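Section 4 Kitting cells: layout, clearances and safe working

4.1 Scope

This section applies to two-arm benchtop cells used for kitting small electrical parts: circuit boards, solenoids or similar cylindrical parts with flying leads, and wire harnesses. It sets out the house rules for bench layout, arm clearance and manual intervention. It does not replace the risk assessment for the individual cell, which must be completed before first power-up.

The Gilter controller manual covers arm installation, earthing and software. Where that manual and this section differ on a point of safety, follow the stricter of the two.

4.2 Before you start

Check that the following are to hand:

– the cell's risk assessment, signed by the cell supervisor
– the kit list for the current job, at the correct issue
– an earthed wrist strap, tested at the start of the shift
– the cell log
– four part bins and one kit tray

WARNING: Both arms must be stopped and locked off before anyone reaches over the bench. A program pause is not a lock-off.

4.3 Bench layout

The kit tray goes in the middle of the bench. Part bins go in pairs on either side of it, so that each arm can reach its own pair without crossing the tray. Bins are shallow and open-topped. Do not substitute deep bins, even for a short run; the gripper body will foul the rim before the fingers reach the floor of the bin.

1. Lock off both arms at the Gilter controller and fit the tag.

2. Wipe down the bench. Remove offcuts of wire, labels and packaging.

3. Place the kit tray in the centre, square to the front edge of the bench.

4. Place one pair of bins on each side of the tray. Boards and leaded parts go on the left, harnesses on the right.

5. Load one type of part to each bin. Never mix types to save a refill.

6. Spread leaded parts so that no lead lies across the body of another part. Leads may curl, but they must not be hooked together.

7. Lay circuit boards flat and handle them by the edge. Boards must not be stacked.

8. Check that no lead or strand hangs over the rim of a bin. 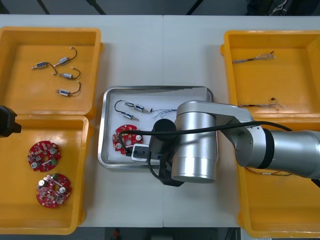 Dorian Coste adds that step 6 should be done again at every refill, and that a bin topped up by tipping parts in from the bag must be treated as unloaded. In his view most failed picks of leaded parts begin at the bin, and no change to grip force will cure them.

NOTE: Refill is covered in 4.6. The remark above has been adopted as a rule for all cells on the Endness site.

4.4 Arm clearance and cable routing

Cables that travel with the arm are the most commonly overlooked hazard in a small cell. A loop that is clear of the work in the parked position may drag across the kit tray at full reach.

1. With the controller in manual mode, drive each arm at reduced speed to the far corner of each of its bins, then to the far corner of the kit tray.

2. At each position, look for contact between the cable and the bench, the bins, the tray or any part already placed.

3. If there is contact, lock off, re-route the cable and repeat from step 1. Leave enough slack for the wrist to turn through its full range.

4. Confirm that the program allows only one arm over the kit tray at a time. The shared zone must be set in the controller. Do not rely on timing alone to keep the arms apart.

5. Record the check in the cell log, with the program number.

CAUTION: Do not tie a moving cable to a fixed stand leg. The tie will hold and the connector will not.

Fault 337 on the Gilter controller means that both arms have asked for the shared zone. Do not clear it from the panel and carry on. Lock off, find out which move was out of order, and have the program corrected before restart.

4.5 Running a kit

1. Clear all persons from the marked area and remove the tag.

2. Reset the controller and select the job.

3. Run the first kit at reduced speed. Keep a hand on the hold-to-run switch throughout.

4. Watch the placing of harnesses in particular. Flexible parts do not come to rest in the same place twice, and a strand lying on a board may be caught by the next move. If this happens, stop the cell.

5. Compare the contents of the first kit with the kit list.

6. If the first kit is correct, change to automatic mode and stand outside the marked area.
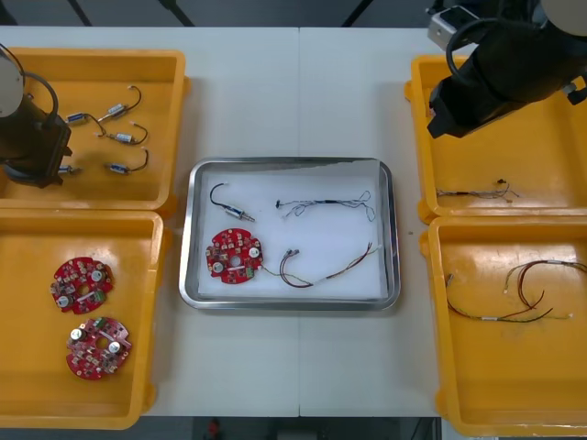
4.6 Stopping, refilling and clearing a dropped part

The rule for all three is the same: stop, lock off, tag, then reach in.

1. Press the cycle stop and wait for both arms to finish the current move.

2. Lock off and fit the tag. The person reaching in keeps the key.

3. Put on the wrist strap before touching a board or anything wired to one.

4. Refill as described in 4.3, steps 5 to 8. For a dropped part, pick it up by hand and put it in the reject box. It must not go back into a bin, whatever its apparent condition.

5. If a part is held in a gripper, support it before releasing the fingers. Do not pull on the lead.

6. Return to 4.5, step 1. The first kit after any refill is run at reduced speed.

CAUTION: If the emergency stop has been used, the arms may have halted part way through a move. Drive them clear in manual mode before resetting the job.

4.7 Routine checks

At the start of each shift: emergency stops, hold-to-run switch, wrist strap, condition of gripper fingers.

Every 2 weeks: cable wear at the wrist and elbow, bench fixings, bin rims for cracks.

Every 6 months: full clearance check to 4.4, review of the shared zone, review of the risk assessment. The Hoka and Frei cells are due in November.

Enter all results in the cell log, including checks with nothing to report. A cell with a missed check stays locked off until the check has been done and countersigned.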